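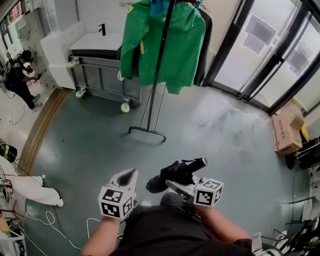
Good evening, and thank you all for coming out. Get yourself a coffee if you haven't, the cups are on the side, and there's no hurry because I talk slowly and I tend to wander.

(Wait for people to sit. Don't start with the projector, start with the coat.)

So I'd like to talk tonight about the coat you take off at the door. Everybody in this room took one off on the way in, and I would bet that a fair few of you put it over the back of a chair, or on top of somebody else's. I did that for years! I grew up in a house where the banister was the coat rack, and when the banister was full, well, there was the other banister.

When we moved the Elach workshop into its present room, we had 60 people coming through in a busy week and 2 hooks. I'd love to say we noticed this on the first day. We noticed it in September, when the weather turned and the pile on the counter by the wall got tall enough to slide off.

(Pause here. Somebody usually laughs.)

What we did first was buy the wrong thing. It was a rail with thin legs, very light, and I was pleased with the price. It held summer jackets beautifully. Then came the wet parkas, and one evening over it went, with a noise I can still hear. So please, if you remember one thing from tonight, look at the foot before you look at the top. Push the rack with one hand in the store. If it rocks empty, it will rock more with a winter coat on one side.

(Slide: the rack.)

The one we have now is tall, black and metal, with a curved foot, and it stands out on the floor. People ask me about that, why it isn't pushed back against the wall. I like to be able to walk around it. With a rack in a corner, the coats at the back stay at the back, and come spring you find a scarf that has been there since the holidays. You can see the bright green jacket with the hood, and the dark gray one hanging behind it. Green goes in front in my book, always. A bright coat is easy to find and a dark one is easy to forget, so hang the dark ones where you'll pass them on your way out. (I know the dark one's hidden at the back on the slide. Do as I say.)

Now, hoods. I have strong feelings about hoods. Don't hang a heavy coat by its hood if there's a loop in the collar, and if the loop is broken, sew it back on, it takes five minutes and a bit of strong thread. Jikura sells a ready-made loop that I'm fond of, and the Sotiropoulos store will put it in for you if you ask nicely.

(Hand around the sample loops. Get them back this time.)

A word on what lives near the rack. Things gather. We have a cart on casters against the wall behind ours, with a white top, and I'm a great believer in wheels for anything that stands near coats, so you can roll it away and sweep. Cardboard boxes are the other matter. A box put down on the floor near the doors "for now" will see the seasons change, and I say this as somebody with a box by the doors.

Last, the yearly clear-out. At Ivard they do theirs in one long afternoon. I do mine a few coats at a time, pockets first, then zippers, then a good brush down the front and shoulders, with the radio on.

(If there's time: the story about the glove. If not, go straight to questions, and remind them the room has to be locked up after.)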